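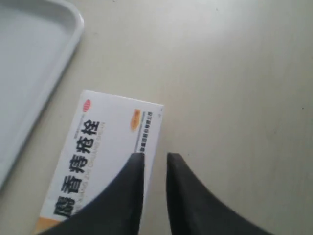

Fleswood Medicine Cabinet Collection: README

WHAT THIS IS

Packaging, mostly. Fleswood is a record of the boxes that live at the back of bathroom cabinets, sorted on a tabletop with a light gray plastic tray. The opening picture has 麝香痔疮栓 on a white box in large black characters. Those are hemorrhoid suppositories, with musk in the name. We considered leading with cough drops and decided against it.

WHAT'S IN IT

100 boxes, one entry each. 80 have a name we could transcribe in full. The rest are worn, crushed or stickered over by a pharmacy that really wanted you to know the price.

FIELDS

name_printed: the product name as it appears on the box, in its own script
name_roman: romanization, only if the box prints one
box_color: main color of the largest face
logo: color and shape, no guessing at the company
notes: anything else, kept short – Birdie has opinions about this field

Leave a field blank if the print is too small or blurred to read. Please don't fill it in from a web search. The Calvo list was built that way and we spent 6 evenings taking it apart.

SORTING RULES

Boxes go in the tray after they have been logged. Loose leaflets go in the Busex folder, folded the way they came, or as close as any living person can manage.

NOT INCLUDED

Dosage, ingredients, advice. Do not treat anything on the basis of this file, least of all the item at the top.

CHANGES

February 2021: merged the Bridness boxes, fixed two swapped names.

CONTACT

Birdie Dunleavy keeps the list. Corrections welcome, jokes about the first entry already received.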